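Skeltholm bench notes, March 1, 2025. Thread on teaching the two-arm setup by remote control. I drive it with a pair of leader arms, one per hand, and the software records everything.

2/ The project is called Nindia. The goal is plain desk work: pick things up, pass them from one arm to the other, put them down. We are not trying to be fast. I want the same motion done cleanly enough times that a policy can learn it.

3/ We have 3187 recorded episodes so far. 923 of those involve a handover between the arms. The rest are single-arm picks and places.

4/ Handovers are the hard part for me as an operator. With one arm I can be a little off and fix it. With two arms holding the same object, every small correction on one side pulls on the other.

5/ What helped: stop moving one hand completely before the other hand closes. I used to drift both. The recordings looked smooth, but the policy trained on them let go too early.

6/ Staplers are a good beginner object. They are long, they don't roll, and there are only a few sensible places to hold one. If you are training a new operator, start there and save scissors for the second week.

7/ Some wrist camera views: 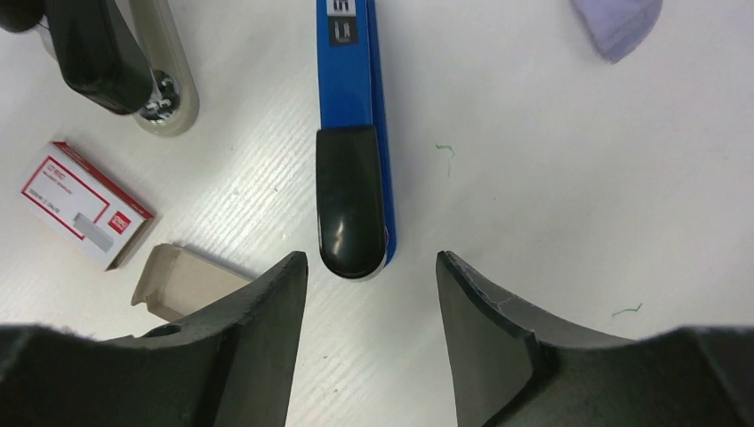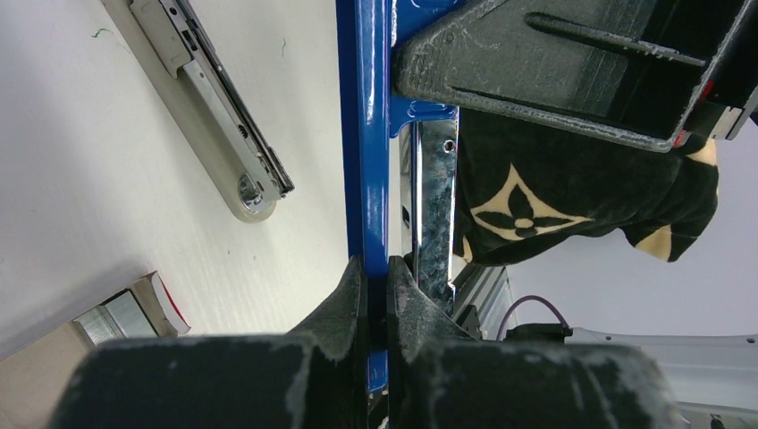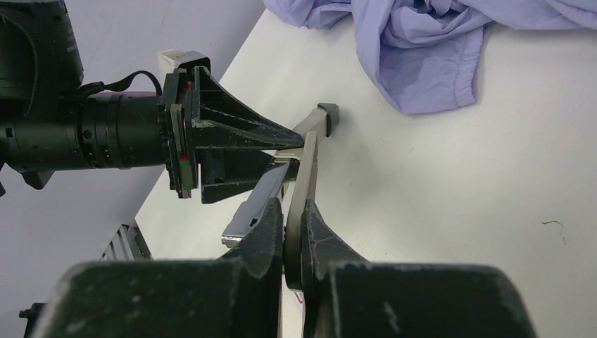 Wrist camera views. First: blue stapler between the open fingers. Last: scissors, with both grippers in view.

8/ I watch the wrist views more than the overhead view. Overhead is fine for getting close. For the last bit, where the fingertips have to straddle the object, the wrist is the only view I trust.

9/ It's also a fair test of the task. If I can't tell from the cameras where the fingers are, the policy can't either, since it gets the same images. When I catch myself leaning over to look at the real table, I throw that episode out.

10/ Scissors notes. Approach the handle with the fingers already most of the way closed. Wide open, you bump the blades and the whole thing turns. Squeeze slowly. The leader arms we have give no force feedback, so you go by what you see.

11/ Gurer, the labeling tool we use, lets me mark an episode as good, usable or bad right after I record it. Do it right away. I tried leaving it until the end of the day and could not remember which ones had the bad regrasp.

12/ Keep some of the imperfect ones. A missed grasp followed by a clean recovery is worth having. A missed grasp followed by me poking at the thing for a minute is not.

13/ Session length matters more than I expected. After 55 minutes my grip on the leader handles gets sloppy and it shows in the data. I now stop before that, even if the last few are going well.

14/ Also: move the objects between episodes. Different angle, different spot, different neighbors. For the first 3 sessions I put everything back in the same place out of habit and the policy learned the place.

15/ Someone asked about fingertip wear. Yes, they scuff. I leave them alone until they start to slip, then swap both fingers on that gripper together so the pair matches.

16/ The Kanagaratnam group asked if they could have the handover set. Yes, once the labels are checked. I don't want to send out the early ones with both hands drifting. I hope to have it cleaned up by September.

17/ Next up is opening and closing the scissors with one arm holding and the other working the handle. I have tried it a few times by remote and dropped them more often than not. Will post when I have a version I'd want a robot to copy.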